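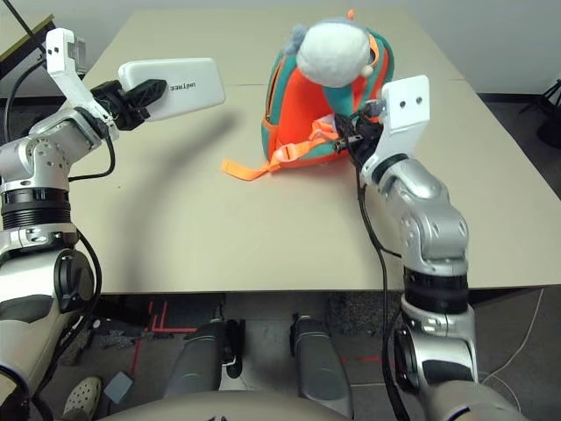 *The big beige table, with the flat white thing held over it*

**Heat marks on a secondhand table – can I fix them without stripping the lot?**

Said El Idrissi

Picked up a big old dining table from a clearance place in Belham for $89 and I'm pretty chuffed with it, but one end has two cloudy white rings from hot mugs. The finish feels like lacquer, though I'm only guessing. I've tried a damp cloth and some lemon spray and got nowhere. Is there a trick to it, or am I up for a full sand and recoat? Bloke in Priton quoted me $712, so no thanks!

**naciri_shed**

Don't sand it yet. Cloudy white usually means moisture stuck in the finish, and dark means it's gone into the timber. Put a dry cotton tea towel over the mark and run a warm iron on it, no steam, for 10 seconds at a time. Lift, look, go again. Mine took ages – I nearly gave up – then the colour came back. Try it underneath first if you can.

**Mozza**

mayonnaise. leave it on overnight, mum swears by it

**gumleaf_jo**

Mayo worked on my waxed sideboard but did nothing on the lacquered one. If the iron doesn't shift it, rub very lightly with 0000 steel wool and a bit of paraffin oil, going with the grain, then wipe it off. You might lose some gloss there, so go easy. And buy coasters!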